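Vemel revises seat adjustment on its Astach office chair

Vemel has changed the seat mechanism on its Astach task chair, following complaints from shorter users that the original could not be set low enough to keep both feet flat on the floor. The revised version goes on sale in July.

The main change is a shorter gas lift. Seat height at the lowest setting drops by 60 mm, and the seat pan now slides forwards and back in 7 steps, where the earlier model had a fixed depth. Users with shorter thighs can bring the backrest closer without the front edge pressing behind the knee.

Lumbar support has also been altered. The pad was previously clipped to the back frame at one height. It now runs on a track with 62 mm of travel and is locked by a lever on the right-hand side, which can be reached while seated. Tilt tension is still set by a knob under the seat.

Ese Sani, who led the redesign, said the old chair suited the middle of the range and little else. "People were buying footrests to make up for it. A footrest is useful, but it should be a choice, and on a shared desk it usually gets kicked out of the way."

The company tried the new mechanism with roughly 200 office staff in Welleck before settling on the lever position.
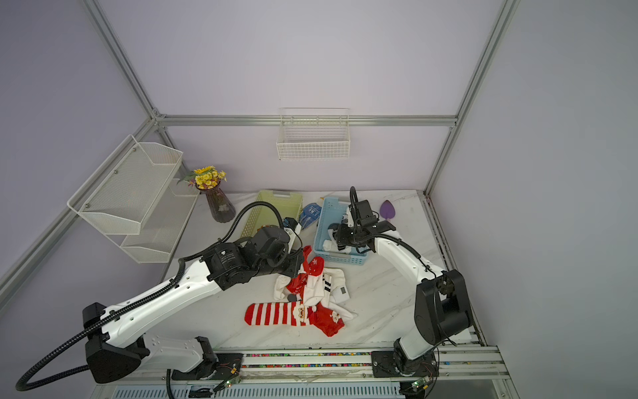 Armrests are unchanged and remain an optional extra. Vlasta Janevski, a workplace assessor, said buyers should check them against desk height before ordering — arms that will not pass under the desktop keep the sitter too far from the keyboard, whatever the seat depth.

Existing owners can have the shorter gas lift fitted by a dealer. The sliding seat pan needs a different base plate and will not be sold separately.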